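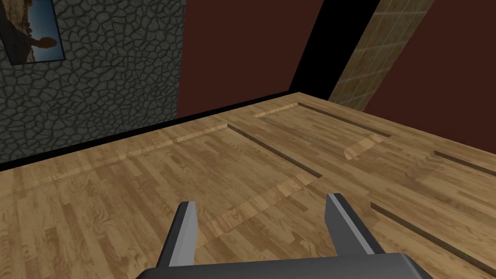 短拼纹木面，蜂蜜棕、琥珀和浅米色交错。

**Đoàn 木作养护工坊在 Grurncombe 开新店，家用木蜡油 Aline 十一月上架**

发稿：Rurncombe
可即时刊发

大家好，我是 Nhàn Lưu，Đoàn 工坊现在管事的人。按规矩新闻稿应该请别人来写，用第三人称，开头说“业内领先的某某公司今日宣布”之类。我试着写过一版，念给店里的人听，大家都低头喝茶不吭声，我就把它删了。所以这一版由我自己来说，媒体朋友要摘引哪一段都可以，把我的名字拼对就行（两个声调符号都请保留，谢谢！）。

先把要紧的说了：我们在 Rurncombe 做了很多年木器修补和上油，十一月要在 Grurncombe 开第二家店。同一天上架的还有我们自己调的木蜡油，名字叫 Aline，分清色和暖色，有两种装量：家用的 600 毫升，师傅用的 1000 毫升。新店一楼卖东西、收旧家具，楼上是教室，教人怎么照顾家里的木头。

下面是长一点的版本，适合有空坐下来看的人。

## Đoàn 是一家什么样的店

工坊的名字来自我外婆那一支的姓。她那时候修的多半是椅子，椅腿松了，横档断了，藤面塌了，都往她那里送。她不怎么卖新东西，也不太会招呼客人，客人把椅子放下，她看一眼，说个大概能取的日子，就接着干手里的活。我小时候放学以后在她的工作台边写作业，本子上永远有一股蜡味，老师为这个还问过我家里是不是做蜡烛的。

后来店传到我母亲手上，活儿慢慢变了。送椅子来的人少了，问地板、问门、问餐桌的人多了起来。桌面上一圈白印子怎么去，门边被狗抓花了怎么补，厨房台面用了半年发黑是不是坏了。我母亲比外婆爱聊天得多，一个白印子她能跟人讲上半个钟头，讲完对方往往就自己回家弄去了，一分钱也没花。账面上当然不好看，可是这些人后来家里真有大活的时候都会回来，还会带上亲戚。

到了我这里，店里修补的活和上门养护的活大概各占一半。我们会做法式抛光，会补漆，会换铰链，也会很老实地告诉客人“这个不值得修”。我们不做全屋定制，不铺地板，每次有人来问这两样，我都把同行的电话抄给他们。

## 为什么要自己调油

这件事说来话长，我尽量讲短。

市面上的木蜡油我们用过很多，好的有不少，我到今天还在用别家的几款，客人指定哪款我就用哪款，没有偏见。麻烦出在上门以后。我们给人家把餐桌做好，走的时候总要交代几句日常怎么擦、隔多久补一层。客人点头，客人很认真地点头，然后过几个月打电话来，说桌子一块亮一块哑，摸着还有点黏。

我去看，十次里面总有那么些次是同一个毛病：上多了。家里的人舍得放料，觉得多涂一层就多一层保护，厚厚抹上去，也不把余油擦掉，放一夜就成了那样。这怪不得他们。罐子上的说明写得像给油漆工看的，字又小，还夹着一堆专有名词。客人看不懂，就按炒菜的直觉来，锅里油不够再添一点嘛。

我就想调一款对外行宽容一点的。稀一些，渗得慢一些，给人留出足够的时间去发现自己涂多了，再把它擦掉。光泽也压低一点，这样局部补过的地方和旧的地方接起来没有那么扎眼。代价也有，我直接写在这里：它的硬度没有那些给商用地板准备的产品高，第一次做要薄薄地多来几遍，急性子的人会嫌烦。要铺在餐馆地上每天被几百双鞋踩，请去买别的。

Aline 这个名字是我母亲起的。她说叫起来顺口，好记，老人也念得出来。我原来列了一张单子，上面全是和森林、年轮、晨露有关的名字，她看完说像卖洗发水的。

## Aline 具体是什么

成分是植物油和蜡，加了一点帮助干燥的东西。完整成分印在罐身上，字号是我坚持放大的，印刷那边为此重排了好几回版，向他们致歉！

清色不加颜料，适合本来颜色就好看、你不想去动它的木头。说是不加颜料，上了油的木头还是会比原来深一些，像被水打湿了那样，这一点每次都要讲，每次都还是有人吓一跳。浅色的木头尤其明显。拿不准的话，用湿布在不起眼的地方抹一下，看到的颜色和上完油的颜色差得不远。

暖色带一点点黄褐，适合已经发灰、看着没精神的旧木头。它遮不住东西，污渍还是污渍，划痕还是划痕，只是整块木头的底子会暖起来。我自己家的餐桌用的就是暖色，我先生一直没看出来换过油，我也就一直没提。

600 毫升的罐子是给家里准备的，我们特意做成了矮胖的样子，放在柜子底层不容易倒。做一张普通餐桌用不完，剩下的留着以后补。1000 毫升的是给同行和家里木头特别多的人。两种罐子里面装的东西完全一样，买小的不会买到差的，请放心。

价格会贴在店里，开门那天一并公布。我没有写在这份稿子上是因为罐子的供货价到现在还在谈，我不想登出去以后再改口。记者朋友如果发稿前想核实，打电话来问，谈妥了我第一时间讲。

## 上油这件事，我的做法

写到这里我母亲在旁边探头，说新闻稿里哪有教人干活的。我觉得可以有。很多人是从报纸的生活版上看到我们的，剪下来贴在冰箱上，那贴一段有用的总比贴一段我们自夸的强。

1. 先把桌面清空，用拧得很干的布擦一遍，等它彻底干透。
2. 顺着木纹轻轻打磨，用细砂纸，手上别使劲。贴皮的家具这一步尤其要轻，磨穿了补起来很麻烦。
3. 把磨下来的粉擦干净。边角、接缝、雕花的凹处都有粉。
4. 倒一点点油在布上，对，倒在布上，别直接倒在桌上。顺着木纹抹开，抹到看上去只有一层湿意就停手。
5. 去泡杯茶，喝完回来，用一块干净的干布把表面上的余油全部擦掉。擦到你觉得“这不是白涂了吗”，那就差不多了。
6. 放一夜。第二天再看要不要来下一遍。

有一件事请一定记住：擦过油的布不要揉成一团丢进垃圾桶。植物油在干燥的时候会发热，布团在一起热散不掉，有可能自己烧起来。摊平了晾在室外，或者用水浸透再丢。我们会在每一罐里附一张小卡片，上面只写这一条。

还有，上油之前请先弄明白你的木头是什么。实木可以上油，木皮可以小心地上油，表面封了漆的木头油是进不去的，只会浮在上面，黏上好些天。仿木纹的饰面就更不用了，那一层花纹吸不了油，拿湿布擦擦就很好。怎么分辨？滴一滴水在角落里，等几分钟。水珠一直站着，多半封过漆或者是饰面；水慢慢洇下去、颜色变深，那就可以上油。要是还拿不准，拍张照片发给我们，或者干脆把抽屉拆下来拎到店里，我很乐意看抽屉。

## 门，也要讲一讲
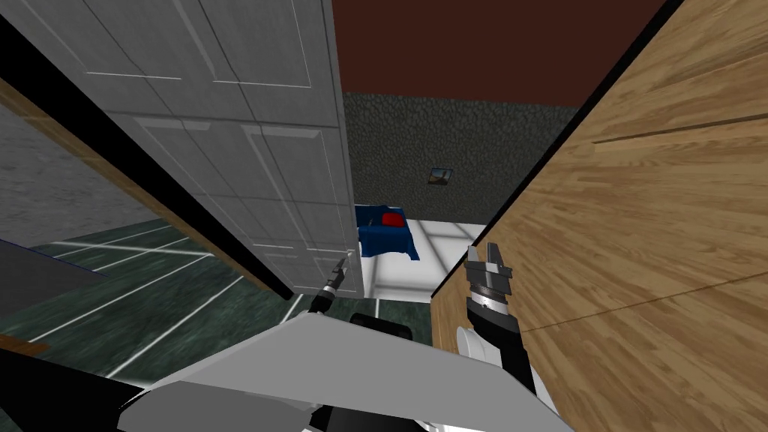 白色镶板门，侧边是深色镶边的棕色木纹框条。

每次讲座都有人举手问门。桌子大家愿意花心思，门好像就是装上去以后再也不看的东西，直到某一天它关不上了。

刷白漆的镶板门是问得最多的。这种门好看就好看在那些线脚，积灰也积在那些线脚里。我的建议很土：一支软毛的旧画笔，干着扫，从上往下扫，扫完再用微湿的布擦平的地方。别拿湿布直接往线脚里捅，灰会变成泥，泥干在转角里，以后得拿竹签一点点剔。白漆发黄是另一回事，擦是擦不白的，要么接受它，要么重新刷。老实讲我喜欢发一点黄的白门，我同事不喜欢，我们在店里为这个争过好多次。

门框露着木头的，可以用 Aline 来养，清色暖色都行，看你原来的颜色。手常摸的那一段会先变黑，那是手上的油和灰，先清洁，再轻轻打磨，然后才上油。直接在黑的地方盖油，等于把脏东西养起来了。靠着白漆的那一侧请贴上美纹纸，贴的时候用指甲把边压实，油很会找缝钻，钻到白漆底下就是一道黄边。我刚学徒的时候弄出来过一道，在客人家的正门口，外婆让我自己去道歉，自己去重新刷。

至于关不上的门，先别急着刨。潮湿的季节木头会胀，过了那阵子它自己就缩回去了，你在最胀的时候刨掉一条，到了干燥的时候就剩一道漏风的缝。先看看铰链上的螺丝有没有松，很多“门变形了”的电话，我带着一把螺丝刀过去就解决了。衣柜门也是同样的道理，柜子没放平，门就歪，垫一垫柜脚往往比调铰链管用。

## Grurncombe 新店里有什么

地方是我们找了很久才找到的，原先卖布，层高不错，光从街那边进来，看木头颜色特别准。看木头的颜色最怕黄灯，在黄灯底下什么都好看，搬回家就傻眼了。所以新店白天我们尽量不开灯，阴天也不开，各位来的时候要是觉得店里有点暗，请站到窗边去，那边舒服。

一楼进门是样板墙。我们把常见的木头切成小块，每一块一半不处理，一半上了油，挂在墙上，可以拿下来，可以摸，可以带到门口日光底下去看。家里有旧木头想比颜色的，带一小块过来最好，带不了的话带照片也行，只是手机里的颜色我从来不太信。

样板墙后面是收件的柜台。椅子、小桌、抽屉、镜框都可以直接送来，大件先打电话，我们约时间上门看。修理还是在 Rurncombe 老店做，机器和师傅都在那边，新店收下以后由我们的车送过去，修好再送回来，这一段路不另收钱。要多久取，看活儿，我这边不敢打包票，胶该干多久就得干多久。

楼上是教室。课分两种，一种叫入门课，讲清洁和上油，带一件自己家里的小东西来，做完带走，砧板、木勺、小凳子都行；另一种是修补课，讲划痕、白印、缺角，难一些，建议上过入门课再来。材料和围裙由我们出。指甲做得很漂亮的朋友请戴手套，手套我们也有。孩子可以来上入门课，要有大人陪着，砂纸的粉会飞，戴眼镜的孩子反而占便宜。

教室里的桌子都是收来的旧桌，高矮不太一样，我们修好了但没有重新做面，上课的时候就拿它们练手。过上一年，那些桌面应该会很有看头。

上楼只有楼梯，这一点很遗憾，房子的结构没办法装电梯。腿脚不方便又想上课的朋友，请提前告诉我们，我们在一楼打烊以后给您单独开，柜台那边挪一挪能摆下一张桌子。

## 旧罐子回收

还有一件小事我自己很看重。Aline 用完的空罐可以拿回两家店里的任意一家，换一块我们裁好的棉布。棉布是旧床单裁的，洗过很多遍，不掉毛，擦余油再好不过。罐子我们清理以后送去金属回收，暂时还做不到回来重新灌装，盖子密封这一关没有过，灌回去的油会在罐口结皮。什么时候解决了我再写一篇新闻稿。

罐子里如果还剩一点结了皮的油，请别往水槽里倒。敞着盖放在通风的地方，等它完全干硬，再拿过来。

## 几个常被问到的事

**老店会不会关？** 不会。老店的门牌、电话、营业时间都照旧，我母亲还是上午在，下午看她心情。

**Aline 能不能用在砧板上？** 完全干透固化以后，接触食物没有问题，但我个人不建议。砧板天天被刀切、被热水冲，木蜡油的那层东西很快就没了，用单纯的食用级矿物油更省事，店里也有卖，别家的牌子。

**能不能用在户外？** 不行，请不要。太阳底下它撑不住。花园椅子我们有别的办法，来店里问。

**网上买得到吗？** 开头这段时间只在店里卖。罐装的油寄起来规矩很多，我想先把店里的事弄顺。外地的同行如果想试样，写信来，我们想办法。

**会给折扣吗？** 开店那阵子，买油的客人可以免费上一次入门课，这就算我们的折扣了。单纯降价我们降不太动，请多包涵。

**我家桌上那个白圈到底怎么办？** 如果是漆面上的，多半是热气进了漆层，先什么都别做，晾几天，有的会自己淡下去。没淡的话，隔一层棉布用温的熨斗轻轻带过去，快一点，别停，不放心就送来我们做。上了油的木面就简单多了，细砂纸顺纹磨掉，局部补油。

## 给媒体朋友

新店开门前一天的下午，我们留出时间给记者和摄影的朋友单独看，茶和点心都有，点心是隔壁面包店的，我不会烤东西。想拍上油过程的请提前说，我好准备一块没处理过的木头，现场做给你们看，颜色变深的那一下还是挺好看的！想采访我母亲的也请提前说，她要先去剪头发。

样品罐可以寄到编辑部，请注明要清色还是暖色，以及打算用在什么地方。上一回有位编辑把样品拿去擦皮沙发，后来给我写了一封很长的信，所以我现在都会多问这么一句。

稿子里提到的做法欢迎转载，请保留关于油布处理的那一段，别的可以删。

联系人：Nhàn Lưu
Đoàn 木作养护工坊，Rurncombe 老店，收信处写“Aline 样品”或“新店采访”即可。
上午打电话最容易找到我，下午我多半在打磨，听不见铃声，请留言，我收工以后会回。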